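I watched the first season of *Gollonlow* in February, in three evenings. It has 8 episodes, and I finished it with a warm feeling, but also a little tired. The story follows two sisters who reopen their father's small cinema, the Bianchini, in a town by the sea.

The beginning is slow. Until episode 3 I was not sure that I will continue. Then the older sister finds the projector room, and the series becomes funny and very tender. 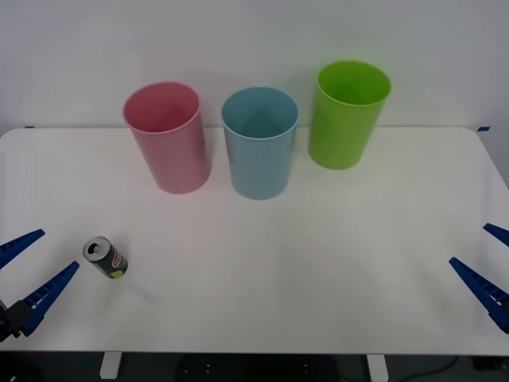

*Pink cup at the back, soda can lying down.*

The music by Nalus is lovely, though it plays too often. I also think the wedding episode could be 6 minutes long and we would lose nothing. The subtitles are good and easy to read.

I give it a good mark, and I will watch the second season when it comes.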